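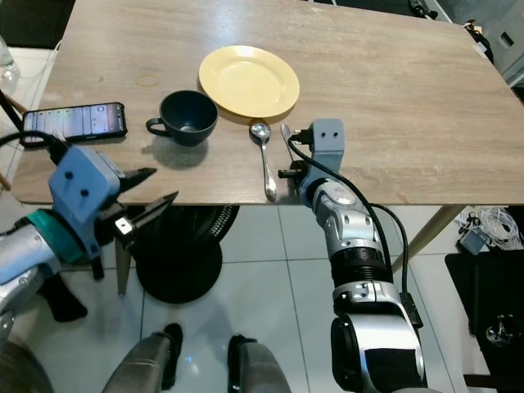
4.2 Equipment budget and planning

Figure 3. Table-setting task, both grippers over the table. Plate, cup, spoon, second utensil, phone.

Budget first. The plan for the second site (Wurthorpe) was drawn up by Lesia Tkachuk before any task list existed, which was a mistake. Arms quoted, grippers quoted, nothing for spares. Revised in September.

Objects are cheap. A full tableware set per station, as in Fig. 3, came to 183 dollars including duplicates for breakage. Tables, 600 for the lot, bought used. Neither line matters much against the grippers: 2000 each from Pevent, fingers seperate. Stuvby quoted lower but could not commit to a delivery window, so dropped.

Fingers are the real recurring cost. Thin utensils lying flat on a hard top are hard on fingertips; the finger has to come down close to the surface to get under a handle. Plates less so, cups hardly at all. We now order finger pairs per task and not per robot. Kovalchuk argued for softer tips across the board. Tried at one station only, no figures yet.

Cabling was left out of the first plan entirely. Added later: gripper leads, sleeving, floor covers, about 536 dollars per station. Should be budgeted togther with the arm, same order, same supplier where possible.

Open items: second charger, storage cases, whether Tkachenko will extend the service contract past year one. Costs in Table 2 exclude all three.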